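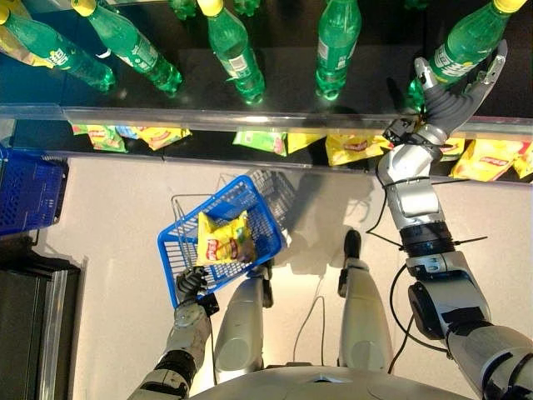 A humanoid picks a green soda bottle from the upper shelf, with a bag of chips already in the basket in its left hand.

Pridby releases shelf-picking planner for two-armed robots

Pridby has released a new version of Amia, its planning software for humanoid robots that work at store shelves. The update went out to customers on Monday and changes how the software decides which arm moves, when it moves, and what the other arm should be doing in the meantime.

Earlier versions treated the two arms as separate machines. One planner worked out the reach to the shelf and a second one held the basket still. The basket arm was told to keep a fixed pose until the pick was done, and the reaching arm had to find a path around it. That worked for items at chest height. It often failed on upper shelves, where the robot has to shift its torso to get the extra reach and the basket goes along with it.

The new version plans both arms and the torso together. The basket is given a set of limits, mainly on tilt and on distance from the body, and the software can move it anywhere inside those limits while the other hand is reaching. According to Pridby, the tilt limit gets tighter once there is something in the basket.

"A basket is a loose thing to hold," said Ankica Kelmendi, who leads the planning team. "If you ask the arm to keep it perfectly still, you spend all your freedom on that and there is nothing left for the shelf. So now we let it drift a bit."

The team tested the release on a set of 1,404 recorded shelf layouts. These include bottles that lean against each other, bags that have slumped forward, and shelves with a clear lip along the front. The lips have been a problem for the perception side. Clear plastic reflects the products behind it, and the old detector would sometimes report a second bottle low down on the shelf edge. Amia now estimates the line of the lip first and throws out any detection that falls on it. The same line is then passed to the planner, which uses it as a barrier the fingers have to clear on the way in and on the way out.

Leaning bottles get their own handling as well. The software used to assume that a bottle stood upright and would choose a grasp from the side at mid-height. It now fits a direction to each bottle and ranks grasps along that direction. If the neck is hard to get at, the hand goes for the lower part of the body instead. Kelmendi said the ranking still prefers bottles at the end of a row, where there is a neighbor on one side only.

Bags are less settled. The grasp module for chip bags and other soft packages is marked as a preview in this release and is turned off by default. It looks for a folded edge or a corner and closes the fingers slowly until the readings from the joints level off. Users who turn it on are asked to run at reduced arm speed. Pridby has not said when the module will leave preview.

Planning time has gone up. A joint plan for both arms takes longer to compute than two separate ones, and the release notes say sites running older onboard computers may see a pause before each pick. To limit this, the software keeps a library of 3,000 stored motions and tries to adapt one of them before it plans from nothing. The library in the last release held 2,000.

There is also a new replay tool. It loads the log of a pick and shows the planned path of each arm next to the path that was driven, with the basket limits drawn in. Operators can stop at any point and see which limit was active. Pridby's support staff had been using an in-house version of the tool, and Kelmendi said customers kept asking for it.

"Most of the questions we get are the same question," she said. "Why did it stop there? Before, somebody had to send us the log and wait for an answer. Now they can open it and look."

The update supports the same hands and arms as before, along with drivers for wrist sensors made by Alteck. Support for wheeled bases is unchanged. Settings files from the previous version can be loaded, but the old basket pose entry is ignored and a warning is written to the log.

Retail fittings supplier Brandão, which has been trying the software on its own demonstration shelving, will move to the new version in March. The company plans to start with drinks and add bagged snacks later.

The release is free for customers with a current license. Pridby said a smaller update with fixes for the replay tool is planned next.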